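Sketau Household Meals Record
Data card, second release

Maintained by the Sketau Office for Household Studies
Contact for data questions: Hanne Thoroddsen
Contact for access and licensing: Grímur Hjaltested
Last revised: Tuesday, February 21, 2023

Summary

The Sketau Household Meals Record is a collection of written diaries in which households noted what they ate at home, when they ate it, and who was present at the table. Each entry describes one meal. The record is intended for researchers in nutrition, family studies and food history, and for teachers who need a modest set of real entries for classroom use.

The present release covers 80 households in the towns of Nuso and Lurar. Each household kept its diary for 12 weeks. The first release covered Nuso only and should no longer be cited for comparisons between the two towns.

Contents of the release

meals.csv
One row per meal. Columns: household_id, week, day, meal_type, start_time, persons_present, dishes, leftovers_kept, note.

households.csv
One row per household. Columns: household_id, town, adults, children, kitchen_type, shops_weekly.

dishes.csv
A list of dish names as written by the households, each matched to a standard name. The spelling used by the household is kept in the column original_name.

codebook.txt
Definitions of all columns and permitted values.

changes.txt
Differences between the first and second releases.

All files are encoded in UTF-8. Fields are separated by commas, and text fields are enclosed in double quotation marks. Missing values are left blank. A zero in persons_present means that food was prepared but not eaten at home.

How the diaries were kept

Households received a printed booklet and a short set of written instructions. One adult in each household was named as the diary keeper and was asked to complete the entry on the same day as the meal. Snacks were recorded only when two or more people ate together. Meals eaten outside the home were not recorded, although packed lunches prepared at home were.

Booklets were returned by mail and typed by the firm of Eyvindsson under contract to the Office. Every booklet was typed twice by different typists, and the two versions were compared. Where they disagreed, the booklet itself was consulted. Words that remained unreadable are marked [illegible] in the dishes and note columns.

Coding of dishes

Dish names vary widely between households. The same soup may appear under the name of its main vegetable, under a family name, or simply as "soup." Standard names were assigned by staff of the Office using the list in dishes.csv. A dish that could not be matched with confidence carries the standard name "unassigned." Users are asked not to treat unassigned dishes as a single group.

Bread, butter, milk and water were frequently left out of entries even when they were served. Their absence from an entry should not be taken as evidence that they were absent from the meal.

Known limitations

Diary keepers wrote less as the weeks went on. Entries in the final two weeks are shorter and name fewer side dishes. Analyses that count dishes per meal should take the week into account.

In 13 households the diary keeper changed partway through the period. These households are marked in codebook.txt by identifier. The change can affect spelling, level of detail and the reported start time.

Households with very young children are fewer than in the general population of the two towns. No weights are supplied with this release.

Portion sizes were not requested. The record cannot be used to estimate energy intake.

Privacy

Names of persons, streets, schools and workplaces were removed from the note column before release. Family names contained in dish names were replaced with the word NAME. Start times are rounded to the nearest quarter hour. Users must not attempt to identify any household and must not combine the record with other sources for that purpose.

Access and citation

The files may be used for research and teaching without charge. Redistribution requires written permission from the Office. Publications should cite the record by its full title and release number.

Corrections may be sent to the data contact with the household_id, week and day of the entry concerned. Accepted corrections are listed in changes.txt at the next release.
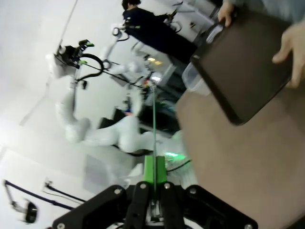

A dark brown flat tablet in the first picture, a dark brown tray in the second.
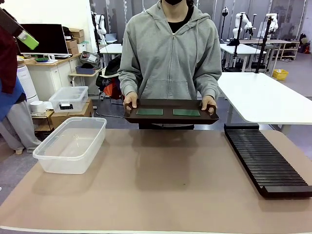
Which column should be used to decide whether a meal was shared?

Use persons_present, and count a meal as shared when the value is two or higher. The meal_type column records only the name the household gave to the meal and does not indicate how many people ate it. Rows in which persons_present is blank should be left out of the calculation.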